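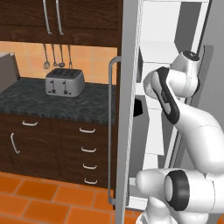
Dark cabinets over peach-orange tile.

Kitchen Repainting FAQ

I'm Rania Sfeir, and I get a lot of email about my cabinet makeovers. These are the ones that keep coming back.

Do I really have to sand?
Yes, sorry! A light scuff is fine, you don't need to get down to bare wood. I skipped it once on a bathroom vanity and the paint peeled off in sheets by December.

How much did your kitchen cost you?
I spent $355 on paint, primer and rollers, plus another $200 on new hinges (mine were rusty and I was sick of looking at them). The one quote I got from a painter was $2000, so I did it myself and ate a lot of takeout.

Which primer do you use?
Grosby, the stain-blocking one. I've tried Takholm too and it's nice to brush on, but the old wood stain came through my white after two coats.

How long before I can use the doors again?
I wait 9 days before I hang them. They feel dry way before that – don't fall for it. You'll get a big thumbprint right where everyone looks.

Can I paint the tile as well?
You can, and Viklund makes a kit for it. I'd keep it away from the sink, though. If you like the color of your tile, pick a cabinet color that goes with it and save yourself a weekend.

Brush or roller?
Small foam roller for the flat parts, angled brush for the corners. I wash mine right away and they last for ages.

What's the green on your pantry door?
Everyone asks! It's Mulumis in satin. I don't have the color code anymore because I threw out the can, so please don't write me for it.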